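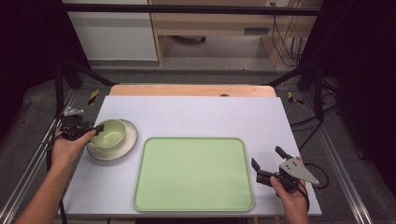 In September a delegation from the Dalemo vocational education network attended the open day at the Grustska automation laboratory. The visit was arranged to inform the network's planning for new coursework in robotics, and 13 members of the teaching staff took part. The morning began with a short welcome and a safety talk, after which visitors were taken to the demonstration area on the ground floor. Much of the time there was given to table-clearing tasks, in which a person works with a hand-held gripper in each hand and the recorded motion is later used to train a robot arm. At one station the items were a light green bowl on a white plate with a dark rim and a large pale green tray, set out on a white tabletop inside a metal frame. Staff explained that dishes are a useful subject for this work, as a thin rim leaves little room for error when the fingers close.

Visitors were then invited to try the grippers for themselves. Several colleagues remarked on how much slower they worked than with their bare hands, and on the effort needed to keep both wrists steady. The laboratory advised that new operators complete 50 practice runs before any of their work is kept.

The second part of the program was held in the Tapia hall, where a robot arm sorted cups and lids from a moving belt. The arm placed 49 pieces during the session and stopped twice for a jammed lid. Questions from the floor dealt mainly with maintenance costs, floor space and the level of math expected of students entering the field.

After lunch the laboratory presented Fivovier, its training program for partner schools. Places are offered in the spring and fall, and each school may send two instructors. Course materials are provided in English, and travel is paid by the sending school.

The delegation thanks the Grustska laboratory for its hospitality. Staff who wish to apply for a Fivovier place should contact the Dalemo network office before the end of the term. Copies of the safety handout are available from the same office.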